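Section 4. Preparing the Table Surface and Setting Out the Pieces

This section applies to the Janska table layout set. Complete Section 3 (assembly of the side frame and leveling) before you begin. Two persons are recommended for steps 1 through 4.

4.1 Covering and marking the table

1. Clear the table and wipe it with a dry cloth. Do not use spray cleaners on the day of covering, as the tape will not hold on a damp surface.

2. Unroll the brown covering from the far end toward the near end. Allow an overhang of 2 inches on each long side and fold it under the edge.

3. Press out any ridges with the flat of the hand. A ridge left under a plate will cause the plate to rock.

4. Apply the dark blue tape lengthwise first, then crosswise. Keep the tape under light tension and press it down from the middle outward.

5. Check that each crossing lies flat. Where two strips overlap and lift, trim the upper strip and press again.

Note: The covering may be reused until the tape begins to tear the surface on removal. Replacement rolls are supplied under part number 2000.

4.2 Setting out plates and produce

6. Place each plate fully inside one cell. No part of the rim may rest on the tape.

7. Place round fruit on a plate wherever the layout card calls for it. Fruit set directly on the covering is permitted, but it must be steadied by hand until it comes to rest.

8. Leave at least one plate empty, as shown on layout cards A and B.

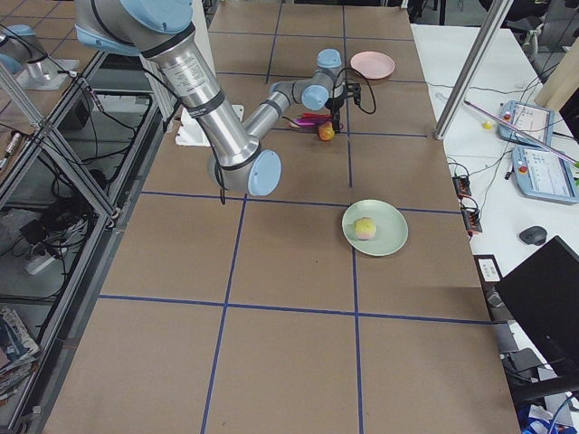

Obaidul Bepari: We found that a peach stays put much better if it is turned stem side down before you let go. On the flatter plates ours kept drifting toward the rim, and turning it was enough. I would also do the plates before any of the loose pieces, otherwise you are reaching across everything.

The practice described in the remark above is acceptable and may be used with both layout cards. It does not replace step 7.

9. Lay long pieces, such as an eggplant or a chili pepper, on their sides. Where two long pieces share a cell, set them side by side and parallel, with a small gap between them.

10. Where a card calls for two pieces of fruit on one plate, use the smaller plate only if both pieces sit inside the rim without touching the covering.

11. Compare the finished table with the card from the near end. Correct the plates first and the loose pieces last.
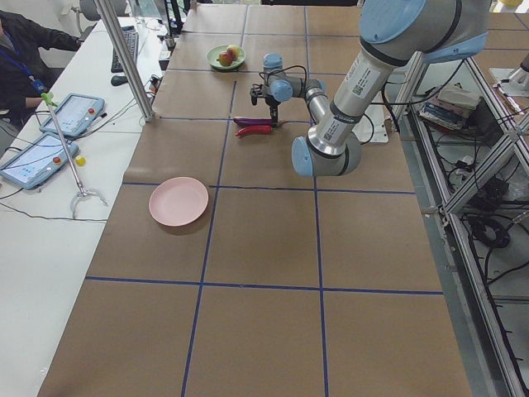 Figure 4-2. Eggplant and chili pepper laid side by side; two pieces of fruit on the green plate; pink plate left empty.

Caution: Do not slide plates across the tape. Lift them clear and set them down again – sliding will curl the tape edges and may mark the underside of the plate.

Caution: Do not lean on the table to reach the far cells. Walk to the other end.

4.3 Clearing the table

12. Remove loose pieces first, then fruit, then plates. Return the pieces to the Tapia storage tray in the order printed on the lid.

13. Inspect the covering for dents and lifted tape. Repair tape the same day. If a cell is torn, replace the full length of covering; patches are not permitted.

14. Record any missing piece on the form on page 21.

Note: If the set is not to be used again before Monday, store the plates on edge in the rack and leave the covering in place.

Continue with Section 5, Care of Plates and Pieces.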